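Betreff: Re: Küchenwaage, Tara und leichte Becher

> Beim Umfüllen kleiner Mengen bekomme ich mit Becher auf der Waage
> andere Werte als mit der Schale. Differenz bis 6 g. Liegt das an
> der Waage oder am Gefäß? Modell ist die Folia, Höchstlast 4000 g.

Hallo Liste,

6 g sind für eine Waage dieser Klasse zu viel, am Gefäß allein liegt es nicht. Ich würde zuerst die Ecklast prüfen: denselben Becher mittig, dann nacheinander an allen vier Ecken der Plattform ablesen. Bei meiner Zomberg waren es hinten 2 g weniger als in der Mitte.

Becher auf der Waage, Metallschale, gelber Behälter:
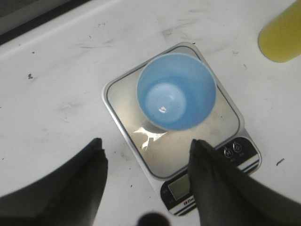
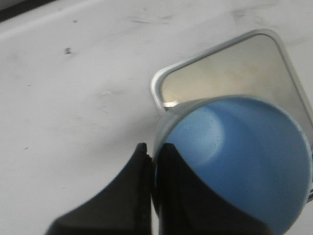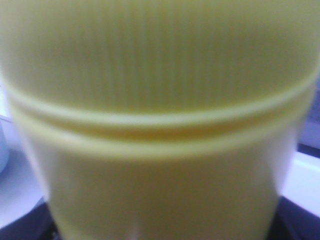
Zweiter Punkt ist die Nullpunktnachführung. Viele Küchenwaagen regeln sehr kleine Änderungen weg. Wer langsam in einen leichten Becher rieseln lässt, verliert dadurch Gramm um Gramm. Abhilfe: außerhalb der Waage füllen, dann in einem Zug aufsetzen. Tara vorher mit leerem Gefäß, Wert notieren.

Zur Kontrolle habe ich ein Gefäß mit bekannter Füllung verwendet, brutto 1467 g. Nach 8 Wiederholungen lag die Streuung bei rund 1 g, mit frischer Batterie. Mit der alten war sie deutlich größer.

Bitte noch angeben, ob die Abweichung mit der Last wächst oder konstant bleibt. Konstant spricht für Tara, wachsend für die Kalibrierung.

Gruß aus der Werkküche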